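Subject: Re: [masska-list] Slow sourdough and the new flour
Date: Sep 11, 2019

Hi all,

Sorry for the long silence, I've been reading along all summer and not posting. I wanted to answer the question about the Trunda flour before it scrolls off into the archive, mostly because I went through the same headache in July and I think I finally have a handle on it.

> I switched from my usual bread flour to the Trunda stone-ground and
> my dough has gone completely slack. Same recipe, same bowl, same
> kitchen. It looks fine at the first fold and by the third it's a
> puddle. I'm at 75 percent water like always. Is it me, the flour, or
> my starter? I've got most of a big sack left and I'd hate to feed it
> to the chickens.

Don't give it to the chickens! (Or give them a little, mine love it.) My bet is on the flour, or on you and the flour not knowing each other yet. My first three loaves with it were basically frisbees. The fourth I turned into croutons and we ate soup for a week.

What fixed it for me was holding back water. I mix with 100 grams less than the recipe wants, let it sit for an hour with no salt and no starter, then work the rest in a splash at a time and stop when the dough starts to look shiny and loose. Some days nearly all of it goes in, some days I pour half down the sink. For my two-loaf batch I ended up at 664 grams of water, and I know that's a silly exact number, but it's what was on the scale the day I got a good loaf, so now I'm superstitious about it.

The other thing is time. I keep the shop in Rirville open until six, so I used to let dough sit out on the counter all afternoon and it never minded. This flour minds. It moves fast, especially in a warm room. I cut the bulk rise by more than an hour and put it in the fridge earlier, and the puddle problem mostly went away. If you can get your kitchen a bit cooler, do that first and leave the recipe alone until you see what happens. I changed four things at once in July and learned nothing from any of it.

About your starter, I wouldn't touch it. If it doubles after a feeding it's fine. I did try feeding mine with the Trunda for a couple of weeks and it got very sour and kind of soupy, so I went back to plain white and it perked right up.
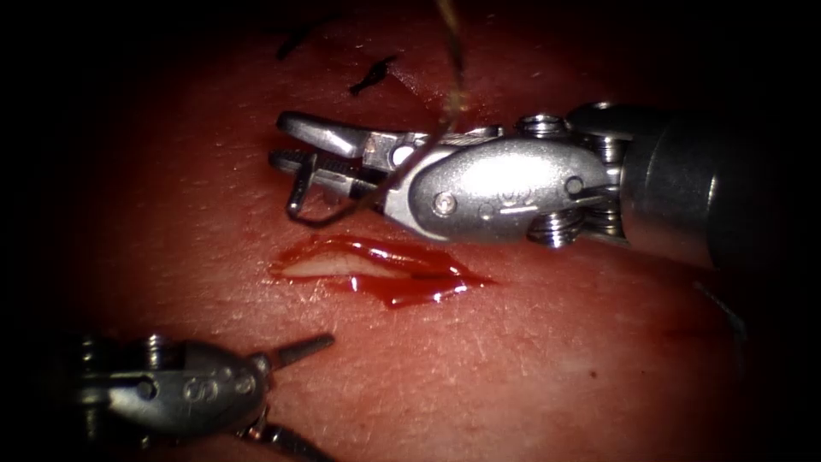

Somebody also asked off-list about the Nghiêm pans, the long covered ones. I have two and I like them a lot, but go easy on the heat. The first time I ran the oven as hot as it would go and the bottom crust came out like roof tile. Now I take the lid off after 25 minutes and slide a cookie sheet onto the rack underneath, and the bottoms are a nice even brown. They do stick if you skip the rice flour. Ask me how I know.

One more thing and then I'll let you all go. I was digging through my old recipe box and found the rye I used to make back in 2000, the one with caraway and a spoonful of molasses. The card is so stained I can only read about two thirds of it. I'm pretty sure the missing part is how long it bakes, and whether the pickle juice goes in with the water or gets brushed on at the end. If anyone on here saved a copy from when I posted it on the old Masska board, could you send it my way? I'd love to have it going again before the weather turns.

And please report back on the flour! Even if it's another puddle.

Happy baking from Rirville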